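29 July 2020 — dye bench, notebook 3

Carried on with the walnut hull and weld baths. Ursina wants the wool samples ready to send to Philomena by November, so the slow ones have to start now.

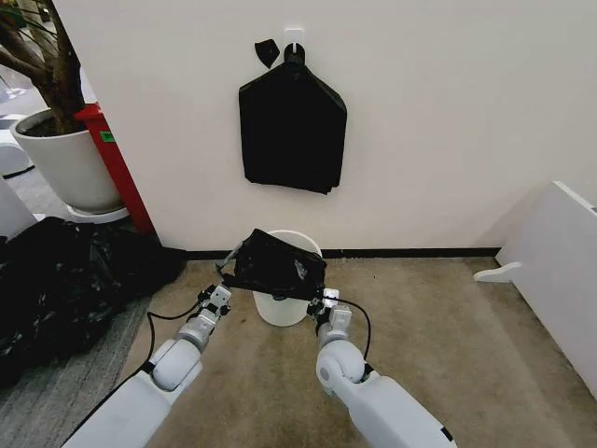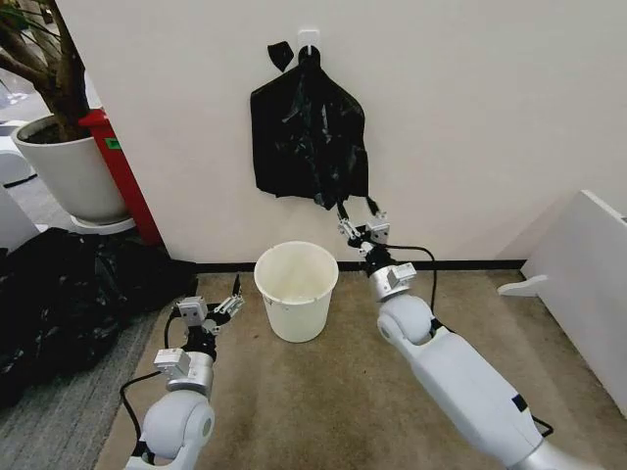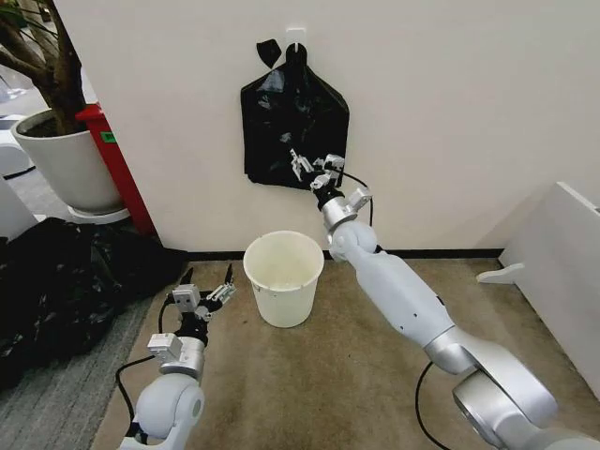

Black bag over the bin (first), and on the wall hook (second and third).

Walnut: 54 g dried hulls, soaked overnight, simmered for an hour and strained through muslin. Three skeins in, alum mordant. Colour after the first dip is a flat mid brown, a bit greener than Thaddäus got with the same hulls. His water is softer than ours. Will repeat with rainwater if the butt fills.

Weld: 40 g, chopped fine this time. Kept it well under a simmer — last batch went dull when I let it boil. Added a pinch of chalk near the end and the yellow came up at once. Best so far. Skein tagged W6.

Iron afterdip on one walnut skein, two minutes. Gone nearly black at the tips where it sat on the bottom of the pot. Stir next time, and use the wide pan.

Sotiris asked for the indigo vat to be left alone until he has checked the pH. Lid is on, please don't lift it.

Still to do: light test strips for W4 to W6, half covered, south window. Order more alum. Find out from Urs where the second thermometer went, the one by the sink reads low.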